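Subject: Re: [house-list] Slides by the back door, and which rack
From: Yurani Quispe

On the subject of racks, Rodasano wrote:

> We have 17 people coming through the back door in September and the
> floor is a mess again. Does anyone have a shoe rack they would buy a
> second time? Ours is wire and the heels go through the gaps. Also, are
> people still putting out house slides for guests, or has everyone gone
> back to socks? I don't want to buy a pile of them if they end up in a
> bin.

We still put out slides. I tried socks only for one winter and the hallway tile is too cold for it. Guests take the slides without being asked as long as they can see them when they come in. In a basket they got ignored, and the ones at the bottom got bent.

For the rack, get flat boards and skip wire. Molded slides have a thick sole but the edge still catches on wire, and small shoes tip over. Mine is two tiers of light wood with black metal around it. The boards wipe down with a damp cloth. I looked at the Hokov and the Unitz before I bought and did not like either one for this. The Hokov shelves slope, so slides creep forward. The Unitz was fine but too deep for my wall.
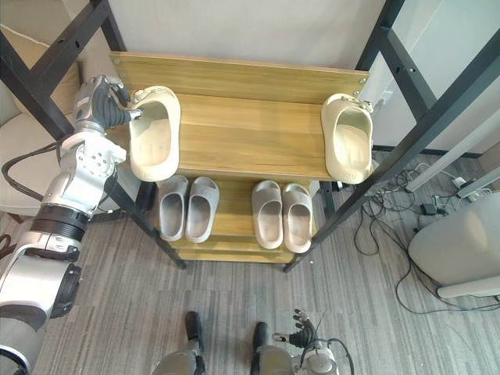
I sort by color and it has saved me a lot of matching. Beige goes on top, gray goes underneath. Two pairs of gray fit on the lower board with a gap in the middle, and I leave the gap alone so people can pull out one pair without knocking the other. Toes to the front, side by side. If you leave them heel out, people put them back any way they like and by evening you have a left with a left.

One warning about gray. If you buy more later, the shade may not match. You won't notice until they sit on the same board, and then it is easy to see which pair is which. I don't mind it, and it does keep the pairs together. If it would bother you, buy them all at once.

On sizes, I write the number on the sole with a paint marker. It wears off after a few months and I do it again. Stickers came off in a week.

For 17 people I would not try to have slides for everyone. Start with 5 extra pairs in the larger sizes, which can be worn by nearly anybody, and see how many are in use on a normal evening. You can set a second rack next to the first if you need it.

Check the back boards too. Mine are held with small screws and I go over them with a screwdriver twice a year.

Does Nechyporuk still have the boot trays from last year? I could use one for under the coats.

Yurani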